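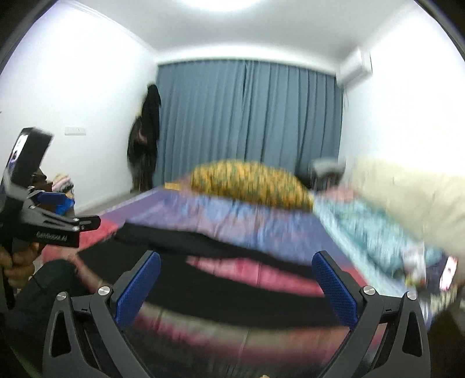

How Does a Record Make Sound?
By Skye Mackay, for the Plolley Kids Music Page

Ever seen a vinyl record? Big, flat, round. Usually black, but they come in red, green, see-through, swirly, you name it. Put one on a record player and music comes out. No internet. No app. So how?

First: what is sound?

Sound is wiggling air. Hit a drum and the drum skin shakes. The skin shakes the air. The air shakes your eardrum, and your brain goes "drum!"

Fast wiggles = high notes, like a whistle. Slow wiggles = low notes, like a tuba. Big wiggles are loud, small ones are quiet.

Now the groove

Look at a record up close and you'll see lots of thin lines going around. Looks like hundreds of circles, right? Nope. Each side has one long groove (most of the time anyway). It starts near the outside edge and curls in toward the middle, like a snail shell. If you could pull it out straight it would be longer than 1,000 feet on a full-size album!

And the groove isn't smooth. Its walls are bumpy and wavy. Those waves are the music. Same shape as the wiggles in the air when the band was playing, only tiny.

The needle

Real name: stylus. A very small tip, often made of diamond. Yes, real diamond, because diamond is super hard and doesnt wear down fast. The record spins, the needle sits in the groove and the bumps push it back and forth.

Behind the needle there are magnets and little coils of wire. When the needle wiggles, they make a teeny bit of electricity that wiggles too. Way too weak to hear. So it goes to an amplifier, which makes it bigger, and then to the speakers. The speakers shake the air. Wiggling air again! Back where we started.

Where's left and right?

Stereo records have two sounds in one groove. One wall of the groove holds the left speaker's part, the other wall holds the right. The needle feels both at once. Clever.

How they get made

A machine cuts the groove into a smooth disc. Metal copies are made from that disc, and these work like stamps, only backward: ridges where the grooves should be. Then a blob of warm, soft plastic gets squashed between 2 stampers, one for each side. Trim the edge, let it cool, done. Wilfredo Navarro used to run a press in Siluvthorpe and he told us the blob is called a puck or a biscuit. Do not eat the biscuit.

Try it (ask a grown-up)

You need an old scratched record nobody wants, a sheet of paper, tape and a sewing pin. Roll the paper into a cone. Tape it. Push the pin throuhg the pointy end. Get the record spinning and rest the pin very lightly in the groove. Listen at the wide end. Quiet, scratchy music! Don't use a good record, the pin will wreck it.

Words to know

Groove: the long wavy line cut in a record
Stylus: the needle
Amplifier: makes a weak signal stronger
Stamper: metal plate that presses the grooves

Next time: why do guitars have a hole in them? Elaheh Mahmoudi is writing that one.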